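# « Une répétition, c'est surtout du silence qu'on organise »

L'orchestre de chambre de Hosdale ouvre sa saison avec un programme qui met côte à côte une sérénade pour vents et une symphonie de jeunesse pour cordes seules. Les deux moitiés de l'effectif ne joueront ensemble qu'au dernier morceau, une commande passée à l'ensemble Brotuvgate. Nous avons rencontré la directrice musicale à la fin d'une matinée de travail, entre deux partielles.

Elle dirige l'orchestre depuis sept saisons. Avant cela, elle y tenait un pupitre d'alto, au troisième rang. « J'ai beaucoup appris à cette place. On entend mal les violons, très bien les bassons, et on voit le chef de biais. Je savais quels gestes arrivaient jusqu'à nous et lesquels se perdaient en route. »

Le programme a été arrêté en mai, après plusieurs versions. La première comportait un concerto pour piano, abandonné faute d'instrument convenable dans la salle. « Le piano du théâtre est fatigué dans l'aigu. On peut l'accorder le matin, il a bougé le soir. Pour un soliste, c'est pénible, et pour le public aussi. J'ai préféré attendre. » Le concerto est reporté à la saison suivante, avec un instrument loué.

La sérénade est venue à sa place. Les vents de l'orchestre la réclamaient depuis longtemps. « Ils passent leur vie à compter des mesures de silence. Là, ils jouent presque sans arrêt pendant une demi-heure. Les cornistes m'ont demandé où ils pouvaient respirer. » Elle a déplacé deux reprises et en a supprimé une autre, dans le menuet. Elle assume ce choix. « Dans une sérénade de plein air, on faisait les reprises selon le temps et la patience des invités. Je ne crois pas trahir quoi que ce soit. »

La pièce commandée s'intitule *Drorow*. Elle dure quatorze minutes et demande aux musiciens de se placer en trois groupes, dont un au fond de la salle. La partition laisse certaines entrées à l'appréciation des chefs de pupitre. Les premières lectures ont été difficiles. « À la mesure 66, tout le monde s'arrêtait. Il y a là un accord tenu par les contrebasses, et au-dessus les clarinettes doivent partir sans signe de ma part. Les clarinettes m'attendaient, moi j'attendais les clarinettes. » Le passage a été repris lentement, puis sans chef du tout. C'est resté ainsi : au concert, elle baissera les bras pendant ces quelques mesures.

Sur la question de l'acoustique, elle est précise. La salle compte 400 places et un plafond bas au-dessus des derniers rangs. Les sons graves y restent un peu prisonniers. Pour *Drorow*, le groupe du fond a d'abord été installé sous le balcon, puis avancé devant la porte. « Sous le balcon, on entendait surtout l'attaque, très peu le corps du son. Devant la porte, cela fonctionne mieux, mais il faut que personne n'arrive en retard. »

Le travail par groupes occupe la plus grande partie du calendrier. Elle tient à ce que les cordes et les vents se retrouvent le plus tard possible. « Quand tout l'orchestre est là, la moitié des gens attend. Je préfère trois heures utiles avec douze personnes. » Les partielles commencent à 9 heures et s'arrêtent à midi, sans prolongation. Les coups d'archet de la symphonie ont été fixés dès la première séance et notés au crayon dans toutes les parties. Elle y est revenue une seule fois, pour le mouvement lent, où le tiré initial alourdissait la phrase.

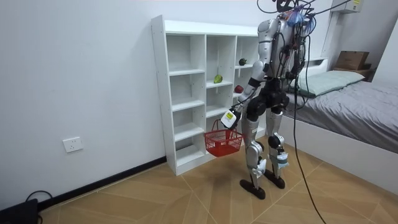
*Robot humanoïde argenté et noir près d'une étagère blanche à casiers.*

Nous lui demandons si elle écoute des enregistrements avant de commencer l'étude d'une œuvre. Elle hésite. « Pour la sérénade, oui, plusieurs, et de vieilles versions. Pour la symphonie, aucune. Je la connais par les doigts, je l'ai jouée étudiante. » Elle a en revanche relu l'édition critique publiée par les éditions Khổng, qui corrige plusieurs nuances dans le finale - un *forte* devenu *mezzo-forte*, et un crescendo qui commence une mesure plus tard. « Un crescendo retardé d'une mesure, cela change la fin du mouvement. Les violons n'étaient pas convaincus. Je leur ai demandé d'essayer pendant une semaine. »

Ont-ils changé d'avis ? « Certains. Les autres le jouent quand même, et ils le jouent bien. »

Le concert sera donné deux fois, à 20 heures, avec un entracte après la sérénade. La symphonie ouvrira la seconde partie. Les portes fermeront au début de *Drorow* et le public est invité à garder sa place jusqu'à la dernière note, y compris pendant le silence écrit à la fin de la partition. Elle souhaite d'ailleurs qu'il soit respecté à la lettre : deux mesures lentes, battues jusqu'au bout, avant les applaudissements.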